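A morning at the Debnath lab, Homovmont

The bus to Homovmont leaves you at the bottom of the hill, and from there you walk. I arrived at ten past nine with wet shoes, when the coffee was already finished. The lab opens its doors to visitors each August, and I had wanted to go since I read their short paper on learning to grasp in simulation.

The group works on one question: how much can a gripper learn in a rendered world before it touches anything real? Their method is called Gomari. The network receives only the view from a camera at the wrist, and in each new trial the simulator changes the colours, the light and the angle of the surfaces. The idea of changing such things at random is not new. What is new, as I understood it, is that Gomari looks first at which changes made the network fail, and then gives it more trials of that sort.

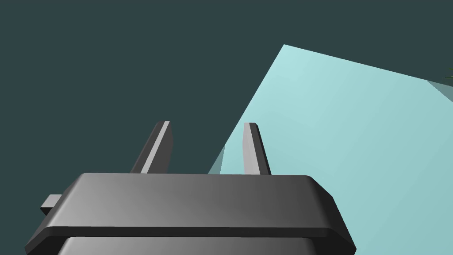 Text: Gwenaël Perrin
Visit report, Homovmont

We began in the small room where the simulations are shown on a wall screen. The rendering is very plain, with flat shapes and soft shading, and I asked if this is not a problem. The researcher who guided us said that they tried richer textures last year and it cost them much computer time for a small gain. She prefers to vary the viewpoint. With a pale surface behind one finger and a dark background behind the other, the network must find the edges of its own fingers in two different conditions at once, and early versions did this badly.

Then came the result. They trained one policy with 2,000 simulated trials chosen by Gomari and compared it with another, trained with the same number chosen at random. Both were tested on 14 objects in 300 real attempts each. The Gomari policy dropped fewer objects, above all the thin ones. On the round objects there was no difference, and she showed us this graph too, which I appreciated.

I would have liked to hear more about the 2 objects which neither policy could lift. One was a soft bag, the other a flat lid. The answer was short — the fingers need a change, and the mechanical work is done by Imham, who were not present that day.

After lunch there was a demonstration for families in the entrance hall, very loud, and I stayed only a few minutes. The written version of the method is on the table near the door. Take it before you go upstairs, as the talk follows it page by page and the slides are changed rather fast.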